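# About Brerlow

Hi, I'm Ernő Fodor, and I run Brerlow out of two rooms above a bike shop in Galtside. We test robot arm programs in simulation before anybody lets them loose on real hardware, and most of our customers are small shops with one arm and no spare.

I should tell you how we got started, since everyone asks and the story doesn't make me look great. I was working at Csizmadia, setting up an arm mounted on a post beside a bench. One Sunday I changed the tool on the end, a longer gripper, and forgot to update its length in the controller. Seven picks went fine because they were all up high. The next one drove the fingertips straight into the bench. It bent the gripper, cracked the wrist casing and cost us $4000, and I was standing a lot closer than I had any business standing.

I wasn't hurt. I did go home and stay up far too late thinking about it, though, and by October I'd handed in my notice and started writing Kodulia, our checking tool.

Kodulia takes your program and runs it 1000 times in a simulated room, with the tool length a bit wrong, the parts shifted, the table a touch too high - all the dumb stuff that really happens on a busy day. Then you get a plain report of where the arm hit something or came too close.

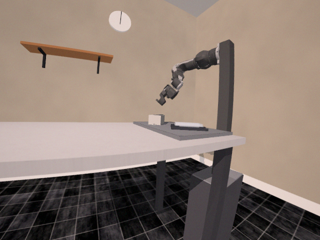
We still miss things! Last year a customer's arm clipped a cable tray that we'd never put in the model, and I drove over and measured that whole cell myself. Now we ask for the measurements of everything within reach, even the boring bits, and we won't start a job without them.

If you've had a crash of your own, write to us. We like hearing about those, and the first call is free.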